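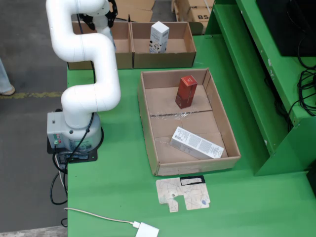 How to set up a small pick-and-place bench so people can safely work next to it

I get asked about this a lot, usually by someone who has just bolted an arm to a table and wants to start moving cartons that same afternoon. I get it! I was the same. But spend a Wednesday morning on the steps below first and you'll have a bench you can leave to a coworker without hovering.

What you need: a tape measure, floor tape, zip ties or cable clips, a marker, and the manual for your arm. Yes, the paper one.

Step 1. Write down what the arm is allowed to do

One page is plenty. Ours at the Solport shop says which cartons it handles, which trays it picks from and places into, and who can change the program. If a job isn't on the page, the arm doesn't do it until somebody has looked at it again. Your risk assessment covers the whole job, by the way, so the gripper and the thing in the gripper count too. A "collaborative" label on the arm doesn't cover a sharp-edged part.

Step 2. Mark the reach

Move the arm slowly by hand or in teach mode to its farthest useful point, with the gripper on. Tape that line on the table and carry it down to the floor if the arm can swing past the edge. Then go back into the software and set the limits a little inside your tape.

Step 3. Sort out the cables

Boring, I know – do it anyway. Arm cables go off the back or side, tied with enough slack for the full range of motion. Power adapters and loose leads shouldn't live at the front where hands and sleeves go. Run the arm through its whole path once at low speed and watch only the cables.

Step 4. Pick your speed

I teach everything at 250 millimeters per second or less, with one hand on the enable switch. For the first full runs I stay at 400 and stand back. We logged 662 picks at that speed before Nazmiye Baysal signed off on going faster, and she was right to make me wait.

Step 5. Test the stop

Press the emergency stop while the arm is moving, first empty, then holding a carton. Check that the gripper keeps its hold when it should. Do it at the start of every shift and initial the sheet.

Step 6. Keep the floor clear

Flattened boxes pile up fast. Leave a clear way out on the side where you stand, and stack cardboard away from it.

Print the page from step 1 and tape it where the operator can read it. I redo mine every March, or whenever we change the gripper.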